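Cernalside Workshop Boards > Arms and Grippers > Teaching and Demonstrations

Thread: Leading by hand or driving from a distance, for bathroom clutter?

plumb_and_level wrote:

Hello everyone, and thanks in advance for reading, as I do tend to go on a bit. I've been teaching a small arm to tidy toiletries into a tray for the better part of a season now, and I've reached the point where I need to make up my mind about how I record my demonstrations, so I'm hoping some of you kind people will argue it out with me.

Up to June I did everything by hand. You loosen the joints, take hold of the wrist, walk the arm through the job and save the path. I loved it! You feel the weight of the thing and you know right away when you're asking it to fold up in a silly way. Then I moved over to a leader arm, a smaller copy that I hold on my side of the bench while the big one follows, and my recordings got a lot cleaner but my hands got a lot dumber. I can't feel when I've touched something. I squeeze a soft item and only find out from the screen that I've squished it.

The job is small things into a plastic bin, one at a time, and the awkward customers are the soft and light ones.
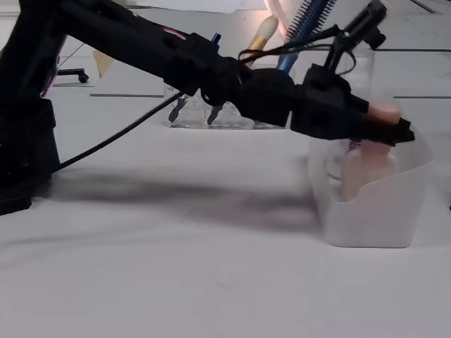
Posted by plumb_and_level
Member, Arms and Grippers board
3 November 2021

You get the idea of how near the bin I like to be before I let go. With a pale little piece like the pink one between the fingers, I come in low over the rim and pause, and I try to make that pause the same length every time. When I led the arm by hand I never managed it. My elbow got tired and I'd let go early, and the trained arm learned to let go early too, bless it.

So my question is whether the lost feel is worth the cleaner paths. I have 239 recordings from the leader arm that I'd call keepers. I also have a pile of hand-led ones that I'm fond of and don't want to throw out.

gooseberry_lane wrote:

Welcome to the club of tired elbows! I'm going to come down on the side of remote, and fairly hard. When you lead by hand, you are in the way. Your arm and your sleeve are in front of whatever is watching the table, and then on the day you run it alone there's no sleeve, and the poor thing is looking at a picture it never saw in training. I fought that for months before I understood what I was looking at.

The other thing is the fingers. Leading by hand you're pushing the wrist with one hand and working the gripper with a button or the other hand, and the two never line up. On the leader, you squeeze and move together, the way you'd pick up a grape.

old_tin_bucket wrote:

I'll disagree with gooseberry, in a friendly way. The sleeve problem is real, but you can get around it. Lead the arm by hand once, save the joint path, put everything on the table back where it was, and play the path through with your hands in your lap while you record. It takes twice as long and you need some tape marks for the objects, but the recording has no person in it and you keep the feel. I have done a whole shelf-loading job this way on the Tello arm we have here (ours is an older one, with the stiff wrist) and I would do it again.

Where I do agree is on soft things. If the item gives when you pinch it, a replay won't squeeze it quite like you did, and you get drops.

gooseberry_lane wrote:

Twice as long, though! And how close did your objects get to their marks? I tried the same trick and was always a finger's width out on something, so the replay would clip it and I'd have to start over. For one heavy box, fine. For a row of small bottles I would lose my mind.

old_tin_bucket wrote:

Close enough for boxes, I'll grant you that much. I hadn't thought about small round things that tip. Withdrawn for bottles, kept for boxes.

marrow_and_thyme wrote:

Can I come in from the side? I help run the evening bench at Geltmont and we see a lot of new drivers, and I think the argument about feel leaves out where the driver is looking. Most people on a leader arm watch the big arm across the table. Try driving off the wrist view only, for a week. It's horrible on the first day and then something settles, and your approaches get slower and straighter. The arm will only have its own views to go on when it's alone, so it helps if you've been making your choices from the same ones.

A few habits we ask people to keep, for what they're worth:

Open the fingers to the same width before every approach, wider than you think you need.

Come down beside the item with one finger on each side, and stop there for a beat before closing.

If you miss, don't throw the recording away. Back off, line up again, finish the job, and put a note on it. We found a handful of honest recoveries did more good than another heap of perfect ones.

Leave the rest of the table alone. Cables, pens, whatever lives there. If you clear it for the recordings it'll be a surprise later.

plumb_and_level wrote:

Oh, this is so useful, thank you, marrow. I have been deleting my misses like a fool. I was proud of how tidy the folder looked!

I tried the wrist view this evening, sitting with my back half turned so I couldn't cheat. You were right about horrible. But the standing bottles are where I can see it paying off, as the gap on either side of the thing is right there to look at and you can even it up before you close. From across the table I was always guessing at the near finger.

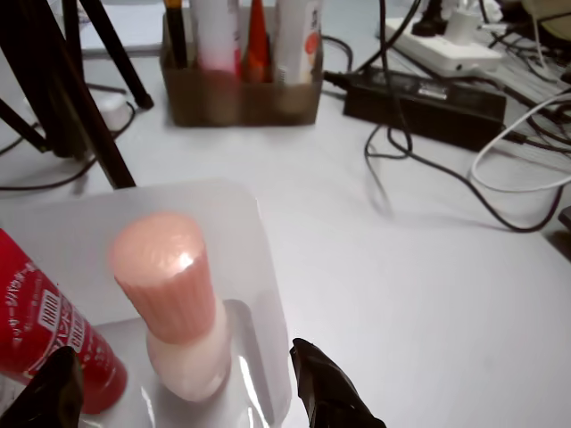 Re: Leading by hand or driving from a distance (how wide to open?)

marrow_and_thyme wrote:

Good spread on those fingers, and that's the kind of gap I mean. My one worry would be the tray wall. With the right finger that near the side of the tray, a new driver tends to close and lift in the same motion, and drags. Close, count a beat, then straight up.

I'd also record some with the bottle leaning a bit, as yours is. A leaning one wants the wrist turned to match, and if every demonstration has it bolt upright the arm won't have learned to bother.

quillfeather wrote:

Newer than the rest of you, so forgive a plain question. How many recordings before it's worth training at all? I'm using the Sondero recorder and I've got 3, and I'm already worn out.

gooseberry_lane wrote:

Three is a lovely start! I wouldn't train on them, mind. For one item into one bin I stopped seeing much change after 400, and those were short. My whole collection is 2836 now, but that's across every job I've ever tried and a fair number are rubbish. Do them in little sittings. I can always tell which of mine came after an hour without a cup of tea, the paths wobble all over.

old_tin_bucket wrote:

I'd train sooner than that, just to look. You'll see what it has picked up from you, good and bad, and you'll record the next batch differently. My first run taught me I always swing in from the left. I had no idea I did it.

plumb_and_level wrote:

I'm going to keep the leader arm for the bottles and soft bits, and lead by hand when I'm working out a new reach, just to get the sense of it before I record anything. The old hand-led pile goes in its own folder and stays out of training for now (sorry, bucket, I know).

Quill, if you want company, I'll be doing bottles leaning every which way for the rest of the week, and I'm glad to swap notes on the pause before the close.

quillfeather wrote:

Yes please! I'll start on the wrist view tomorrow and report back.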